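Chapter 4
Gathering Examples

A learning system that moves objects needs examples before it needs anything else. In this chapter we follow one small collection project, run by Farah Pasaribu and Hafiz Goh, in which an arm handles toy vegetables and a wicker basket. The finished set holds 721 recorded attempts. Of these, 23 were set aside for reasons given in Section 4.3.

Each attempt is recorded from more than one viewpoint. The wrist camera stays close to the fingers and shows how an object sits against its neighbors.

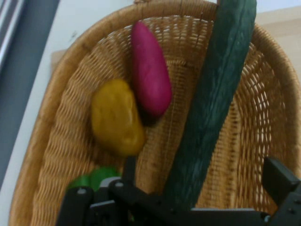
Figure 4.1 Wrist view of the gripper, with a dark green cucumber and other toy vegetables in the basket.

The wrist view has limits. It says little about the arm itself, and the gripper often hides part of the thing being handled. A fixed camera covers the wider workspace — the table, the arm and the objects near it.

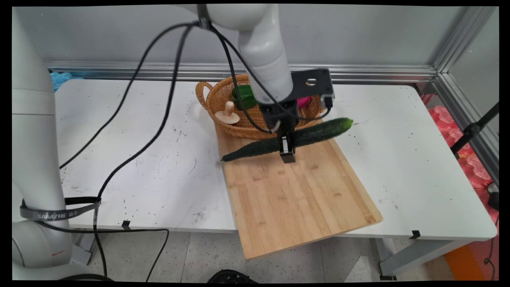
Both recordings must share one clock. If they drift apart, the system learns to match a motion with the wrong picture, and the error is hard to find later. Pasaribu and Goh checked the timing at the start of every session and wrote the result in the log.

The starting layout matters as well. A set in which the basket never moves teaches very little about baskets. Section 4.1 deals with planning layouts, and Section 4.2 with what to write down for each attempt.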